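Tisau folding fault

The Tisau folding fault is a grip failure found in two-arm garment folding robots running the Tisau control software, developed by Batetti. It was first logged in June, during trials on upholstered surfaces, and affects versions up to and including Plodex 2, the grip module shipped with the software. The fault is sometimes called "false hold" in service notes.

Cause

Tisau decides whether a gripper is holding cloth by comparing the gap between its fingers with the gap recorded when they close on nothing. On a hard table this works well. On a padded seat, a fingertip can sink into the cushion and catch a pinch of the cover along with the garment. The gap then reads as a good hold, and the arm begins to lift while still attached to the furniture.

A second form of the fault occurs with thin sports fabric. The fingers close on a single slippery layer, the reading falls just above the limit, and the cloth slides out during the lift. The software does not check again until the end of the movement, so the arm carries out the whole fold with nothing in it.

Red sportswear on a gray padded surface, with white and red trim on the garments, is typical of the work in which the fault is found.
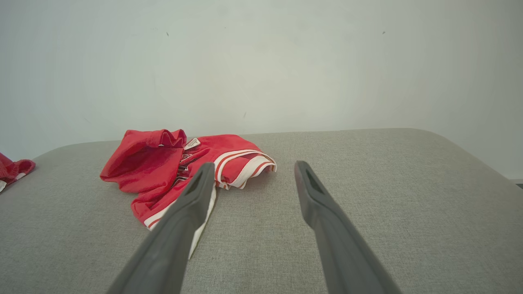
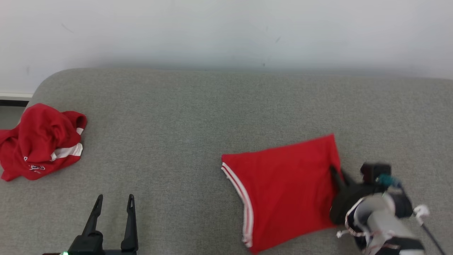 This page was last changed on Thu 17 January.

Effects

In a test run by Joshi, a laundry equipment firm, the software reported 1,238 successful grips. A check of the recordings confirmed 1,144 of them. Most of the remainder were slips, which left a garment half folded or bunched up. The others were cover pinches — less common, but harder on the machine. When the cover does not give way, the load passes into the wrist joint, and the arm may stop with an overload error. Pulled threads in the seat cover were also reported.

No injuries have been linked to the fault. The safety concern is with recovery. After an overload stop the fingers stay closed under tension, and the arm can spring back when the cloth is cut or pulled free by hand. The service manual tells operators to press the stop button, release the gripper from the control panel, and keep hands away until the fingers have opened.

Correction

A later version of Plodex added a short test lift. The arm rises slightly, waits 500 milliseconds, and reads both the finger gap and the wrist load before going on. A high load is treated as a cover pinch and the fingers open. A change in the gap is treated as a slip, and the grip is tried again. The test lift makes each fold slower and can be turned off for work on hard tables.

See also

Robot end effector
Force sensing
Protective stop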